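Workshop > Notebook > Finishes and Cleaners

Fri 5 April

Kettle on early, radio low, and a long list left over from the limescale work (I do love a long list). The plan was to settle which descaling mix we use on the glazed samples, and to get the acid strengths written down properly before I forget them again.

White basin, chrome drain.
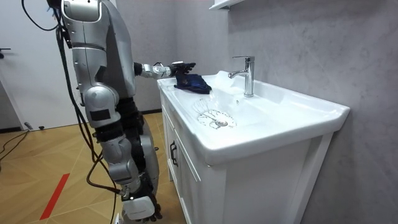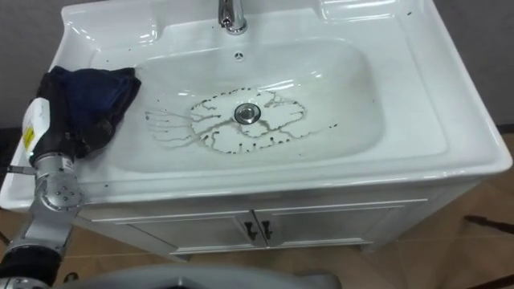
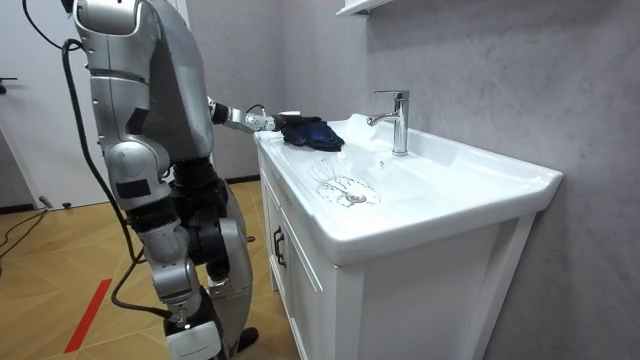
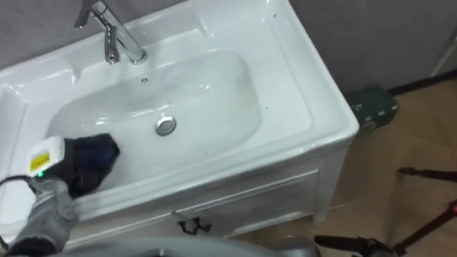 Can the citric mix be left on overnight to save scrubbing?
Leave it for a short soak and rinse it off. A long soak can dull the metal trim, and a second short one does the job more kindly.

Now, the samples. I soaked tile 1299 in the Plindura powder and tile 1755 in plain citric acid, both made up with 600 ml of warm tap water, and I must say I was rooting for the citric, being the cheaper of the two and not smelling of anything much. It did very nicely! The crust on 1755 came away with a soft brush, apart from one stubborn ridge that wanted a second go. The Plindura tile was cleaner at the corners but left a film that took two rinses to shift, and I'm still not certain that wasn't my measuring (the good scoop has gone missing again, so if it's in your apron, please bring it back).

The Nilska brushes are shedding bristles. I'd like to try the Baloch ones in May, when the order goes in. Must also relabel the vinegar jug.

Filed under: Bench Notes, Hard Water, Cleaners

Comments

tilebench: Was the citric weighed or scooped? Mine clumps terribly in the jar.

glazeandgrout: Same trouble with the Nilska bristles, the stiff ones especially.

northsink: The scoop is in the drawer under the scales. Sorry!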